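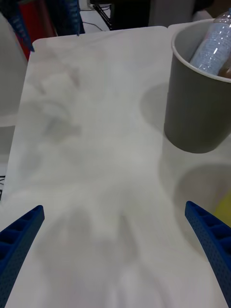

Clelside Day Center, Table and Tidying Work
Progress report to the Hemetti Fund, 11 Apr 2025

In this period we continued the work on the shared tables in the main room. The grant paid for new white tables with rounded corners, and all 8 are now in daily use. The old tables went to the Sorden workshop in February.

The surface is easy to clean but it shows marks very quickly. We tried two cleaning products from Villanueva and we will stay with the milder one. The stronger one left a dull area on one table, and the supplier has agreed to look at it.

The second part of the work is the tidying of small things. Before, bottles and pens were left everywhere and at closing time the staff had to collect them. Now every table has one gray cup as a holder, and a water bottle can stand in it too. Visitors understood the idea without much explanation. A tall bottle leans in the cup, so for the next order we ask for a wider and heavier model.

Money: from the total of 3,516 we have still 800 for this year. We would like to use it for the wider cups and for 10 chair cushions, which were in the first plan but were delayed by the seller. Please let us know if this change needs a new form, or if an e-mail is enough.

The next report will include the receipts for the cushions and the result of the supplier's visit.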